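3.2 Surfaces and resting places

We came to this part of the study with a fairly simple question, and it grew on us as we went along: when people get ready for a small repair at home, where do they put things down? Of the 54 households that kept a diary for us in May, almost 30 wrote at least a line or two about the surface itself, often before they had said a word about the tools. Hagos Worku, who read every diary twice, began marking these lines in the margin, and his marks became the first of our codes.

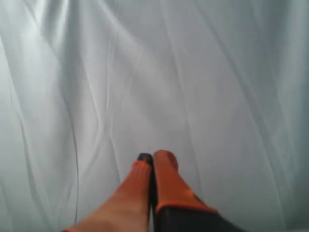
Cloth was a much warmer subject in the diaries than we had expected. People wrote fondly of old sheets and curtain linings, of spreading them out before a job and shaking them off afterward, and several said that a small screw is easier to hear on bare wood but easier to keep on fabric. We learned to ask about folds as well. A pale, slightly shiny cloth like the one in Figure 1, with its loose wrinkles and the long dark crease down the left side, offers a good many places where a washer might slip out of sight, and our diary keepers described that kind of search with real feeling (and a fair amount of underlining). Ebise Demissie suggested that we treat "smooth" and "rumpled" as separate codes, and we are glad that we listened to her.

The second large group of entries concerned containers borrowed from somewhere else in the house: baking tins, saucers, the lid of a cookie jar. We call these borrowed trays. In Figure 2 an adjustable wrench lies in a round, shallow steel pan, while a claw hammer lies in the open black case to the right. We coded the pan as a borrowed tray and the case as a proper home, and we kept the two apart all through the analysis, even where a diary used the word "box" for both.

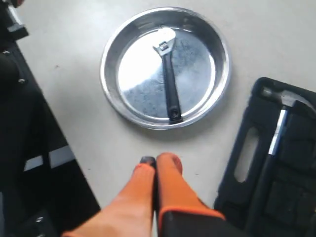 3.3 Coding the diary entries

Nahom Teshome and Ljubica Stojanović coded all 2401 entries separately, then sat down together over the ones on which they differed. Entries that named more than one surface were given a code for each.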